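July 3, 2018

Utensil sorting by remote control, second station. Ngozi on the left arm, me on the right. Target for the Zabala set is 225 demonstrations; the total across all tasks stands at 3,683. Grasps from the side keep rolling the handles, so we approach from straight overhead now.

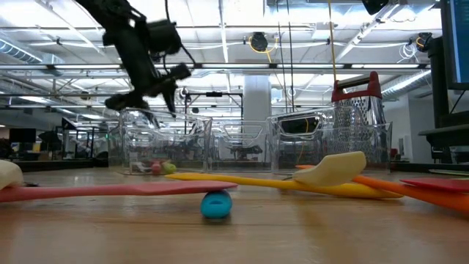
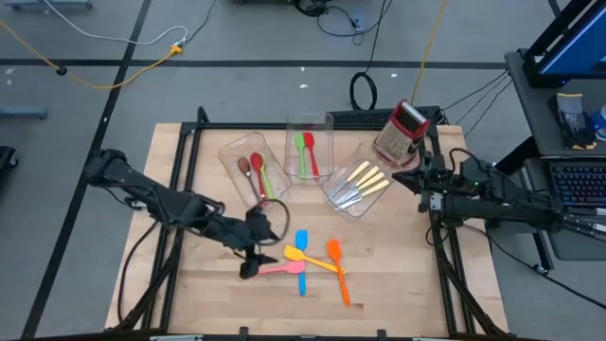
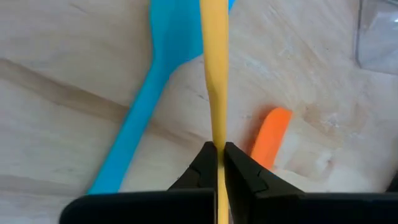 Lag on the right controller again – nearly 9 frames by my log. Bienvenido wants it recalibrated before Mollelport. Wrists sore.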